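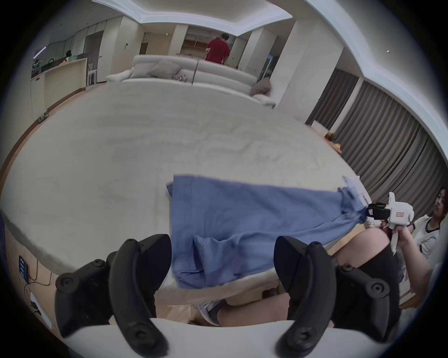
*A blue cloth held over a white mattress with a white hand-held gripper.*

## Court reporter, extradition and surveillance hearings

Titance is a news service covering extradition, surveillance and source-protection cases. We are recruiting one reporter for the courts desk at Flolville. The post is fixed-term for 14 months, starting in August, and reports to the desk editor, Canan Dağdelen.

### Duties

- Attend hearings in person and file a first report of up to 445 words by 18:00 on the day of the hearing.
- Keep the case register current. It holds 278 open matters, each with a listing history, the reporting restrictions in force and a contact for each party.
- Apply for skeleton arguments, witness statements and other documents referred to in open court.
- Prepare background notes for the weekly audio programme presented by Tuncay Başaran.

### Requirements

- Working knowledge of contempt law and of reporting restrictions in criminal and extradition proceedings.
- Shorthand, or another method of accurate note-taking that does not depend on a recording device.
- At least two years of published court or legal reporting.
- Reading knowledge of a second language is useful but not required.

### Terms

Full time, 37.5 hours a week, with time off in lieu for late sittings. Travel to hearings outside Flolville is paid at standard class. The reporter may not take paid work from any party to a case on the register during the contract or for six months after it.

### How to apply

Send a CV, two published reports and a note of no more than one page on a reporting restriction you have had to work under. Mark the application "Courts desk" and address it to Zerrin Uçar, Titance, 8 Makowska Row, Flolville. Shortlisted applicants will sit a timed filing test using a past transcript. Questions about the register go to Macario Ledesma at the same address.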